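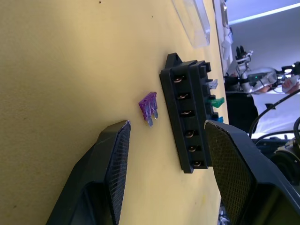 Skript Immobilienrecht, Teil 4: Wohnungsrecht und Nießbrauch

So, weiter geht's mit den Nutzungsrechten. Letztes Mal sind wir bei § 1018 BGB hängen geblieben, die Grunddienstbarkeit setze ich jetzt also voraus (wer gefehlt hat: Yến Tiêu hat eine sehr brauchbare Mitschrift).

Unser Fall: Frau Jiang überträgt ihr Haus auf ihren Neffen Todor Vidmar, will aber bis zu ihrem Tod dort wohnen bleiben. Im Erdgeschoss hat sie 103 Quadratmeter, das Obergeschoss ist für 900 Euro im Monat vermietet. Was lassen wir eintragen?

Variante 1 ist das Wohnungsrecht, § 1093 BGB. Frau Jiang darf die Räume unter Ausschluss des Eigentümers bewohnen, und zwar sie selbst. Familie und Pflegepersonen darf sie aufnehmen (Abs. 2), vermieten darf sie nur, wenn ihr das gestattet ist. Genau da passieren in der Klausur die meisten Fehler!

Variante 2 ist der Nießbrauch, § 1030 BGB. Der gibt ihr die Nutzungen insgesamt, also auch die Miete von oben. Dafür trägt sie mehr Lasten, lesen Sie bitte §§ 1041 und 1047 einmal in Ruhe durch.
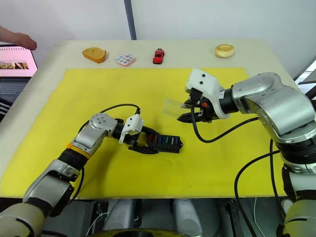
Beim Wohnungsrecht muss die Bewilligung die Räume genau bezeichnen. »Das Erdgeschoss links« kann reichen, »eine angemessene Wohnung« reicht sicher nicht. Viele bringen dabei Belastung und Ausübung durcheinander. Mir hilft die gelbe Matte auf dem hellen Tisch: Die Matte ist der Bereich, in dem ausgeübt wird, und der Tisch geht darüber hinaus – der ist das Grundstück, und das ist im Grundbuch belastet. Wer also später vollstreckt, findet das Recht in Abteilung II am ganzen Grundstück, auch wenn Frau Jiang nur unten wohnt.

Zur Entstehung: Einigung und Eintragung, § 873 Abs. 1. Fürs Grundbuchamt brauchen wir den Antrag (§ 13 GBO) und die Bewilligung des Betroffenen (§ 19 GBO), Letztere mindestens öffentlich beglaubigt nach § 29 GBO. In der Praxis steht das alles gleich mit im notariellen Übergabevertrag.

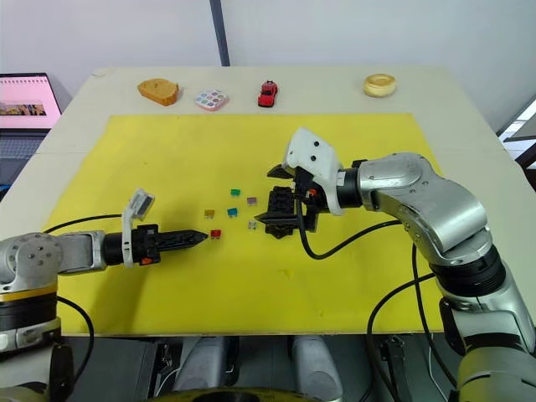
Und dann der Rang, bitte nicht vergessen. Steht eine Grundschuld davor und wird aus ihr versteigert, ist das Wohnungsrecht im Zweifel weg, und Frau Jiang bleibt höchstens ein Wertersatz aus dem Erlös, sofern noch etwas übrig ist. Also erste Rangstelle vereinbaren oder mit der Bank über einen Rangrücktritt reden.

Beide Rechte erlöschen mit dem Tod (§ 1061, beim Wohnungsrecht über § 1090 Abs. 2). Für die Löschung denken Sie an § 23 GBO und die Löschungserleichterung!

Bis zum nächsten Mal: Lösen Sie den Fall noch einmal mit der Abwandlung, dass Frau Jiang ins Pflegeheim zieht und der Neffe das Erdgeschoss vermieten möchte. Zwei Seiten genügen, Stichworte sind in Ordnung.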